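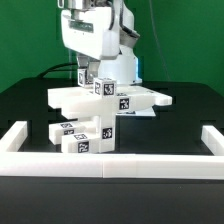
Chapter 7
When the Stack Falls: Faults in Block Assembly Cells

In this chapter
7.1 A failure in the Wultgate cell
7.2 Where the error came from
7.3 Grip faults and placement faults
7.4 Stopping, and starting again
Review terms and exercises

Before you read
You should be comfortable with coordinate frames (Chapter 3) and with reading a cell log (Chapter 6). Keep the log format table from Chapter 6 open while you work through Section 7.2.

7.1 A failure in the Wultgate cell

On September 3, 2024, a robot arm at the Wultgate teaching lab was running a block assembly job. The job was simple. The arm had to pick up white blocks from a table, put them together as a small structure, and finish by setting a cube on top. The blocks carried printed square markers, called fiducial tags, so that the vision system could find each block and work out which way it was turned.

The job had 16 steps. Steps one through eleven ran without any warning. At step twelve the arm came down with a cube in its gripper, and the cube touched the structure before the arm expected it to. The controller did not stop. It kept pushing down for a short time, the upper block slid toward the front, and the structure came apart. The arm then opened its gripper at the planned height, moved back to its home position, and went on to step thirteen as if the cube had been placed.

Dušan Matić, the lab engineer on duty, pressed the stop button during step thirteen. There was no injury and the arm was not damaged. One block had a chipped corner and was replaced.

The fault report first listed the cause as "block misplaced." As you will see, this was a description of the result. It said very little about the cause, and the lab ran the same job again the next morning and got the same result.

7.2 Where the error came from

Jana Mühlbauer took over the report after the second failure. She began with the log and worked backward from the moment of contact. This is the usual order, and you should follow it in the exercises.

The log showed that the cube was in the gripper and that the arm was where it had been told to go. The joint readings matched the commands. This ruled out a motor or brake fault. The next entry back was the vision estimate for the upper block. It placed the top of the block 2 mm lower than its true height.

A height error of this size is small, but the planner had left almost no clearance. The cube was supposed to be let go just above the surface. With the surface higher than the planner believed, the arm drove the cube into it.

Why was the estimate wrong? The vision system used the tags it could see. When the gripper was low over the work, it hid one tag on the upper block. The system then fell back on a single tag seen at a steep angle. A tag seen this way gives a poor reading of depth. The software marked the reading as "low confidence," and the planner was never set up to check that mark.

So there were three separate weaknesses: a hidden tag, a tight clearance, and a warning that went unread. Any one of them alone would probably have done no harm.

Key term: occlusion. A tag is occluded when something stands between it and the camera. The robot's own arm and gripper are the most common causes in a small cell.

7.3 Grip faults and placement faults

Faults in block assembly are usually sorted by when they begin. A grip fault begins at or before the moment the fingers close. A placement fault begins after the part has been lifted. The two can look the same once blocks are lying on the table, which is why the log matters.

Typical grip faults are a part held off center, a part turned slightly between the fingers, and a part that slips while the arm is moving. A parallel gripper holds a cube on two opposite faces. If the cube is not square to the fingers, it may turn as they close, and its tags will turn with it.

Typical placement faults are early contact, late release, and release over a gap. The last one needs care when a structure has an open space in the middle. A cube let go over an edge may tip into the opening, and the blocks around it may move.

The Wultgate failure was a placement fault of the early contact kind. After the second run, Mühlbauer changed the job so that the arm paused above the structure with the cube held in the fingers, and the tags were read again before the final move down.

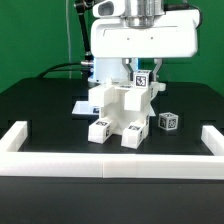
7.4 Stopping, and starting again

A good stop rule answers two questions: what reading should make the arm stop, and what must be checked before it may move again. The Wultgate cell had an answer to the first question only on paper. Its contact force limit was set to 90 newtons, a value left over from a job with heavier parts. The light blocks slid long before the limit was reached.

The revised procedure has four parts.

1. Set the force limit for the lightest part in the job.
2. Treat a low confidence reading as a stop condition during any downward move.
3. After a stop, read all tags again and compare them with the plan.
4. Do not go on to the next step until the last placement has been confirmed.

The fourth part would have kept the arm from starting step thirteen. The original program confirmed only that the gripper had opened.

A person may reach into the cell only after the arm has been stopped and locked out. A low fence around the work area keeps loose blocks from leaving the table. It does not keep hands out, and it must never be counted as a guard.

Review terms
clearance, confidence mark, early contact, fiducial tag, grip fault, lockout, occlusion, placement fault

Exercises
1. Log entry 1789 in Appendix C records a slip during transport. Decide whether it is a grip fault or a placement fault, and give the entries that support your answer.
2. Rewrite the first Wultgate fault report in no more than five sentences so that it names a cause.
3. Suppose a second camera is added on the opposite side of the table. Which of the three weaknesses in Section 7.2 does this reduce, and which does it leave as they were?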